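Ostden Library Users Board > E-resources > Interlibrary loan limits

ILL cap dropped to 3 per term??

cmontoya
Just got the email. Interlibrary loan going from unlimited to 3 requests a term for undergrads. Starts in November. Anyone else get this or only us in history? I have 2 out already, so thats basically my term done.

apaju
Everyone got it. Grad students keep theirs for now. Scans of single articles don't count, only physical books. Read the second paragraph.

cmontoya
ok missed that. Still bad. Half my sources are books nobody scans.

sengar_a
Unpopular maybe but I get it. Courier costs went up, and I used to work the Bollow branch desk, stacks of requested books never picked up. Just sent back. Paid for both ways.

indrek_r
Then charge the people who don't pick up?? Why cap everyone. I made 437 requests as a grad student and collected every one.

sengar_a
437, ok, you're not the typical user lol

apaju
Fines for no-shows were tried at Bollow. Lots of arguing at the desk, not much money. Dropped after a year.
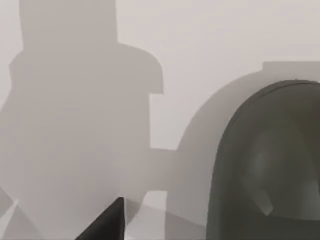
RE: ILL cap dropped to 3 per term??
Posted 17/11/2018

urmas_k
Went to the desk this morning and asked. What I was told:
- renewals don't count toward the 3
- cancelled requests do count if the book already shipped
- your instructor can request for you, comes off their limit and not yours

cmontoya
Wait the instructor thing is huge. Is it written anywhere? Mine will want to see it.

urmas_k
Not on the site yet. Ask for Jankauskaitė at the desk, she has the full sheet.

indrek_r
So the workaround is profs do all the clicking. Great system.

apaju
Also check Jino before you request anything. Newer ebooks don't always show in the main catalog. Found 2 of mine there last week.

indrek_r
Jino gives you 82 pages then locks you out. Not a replacment for a book.

apaju
Depends on the publisher, mine were full text.

cmontoya
ok emailing my prof tonight. will post what she says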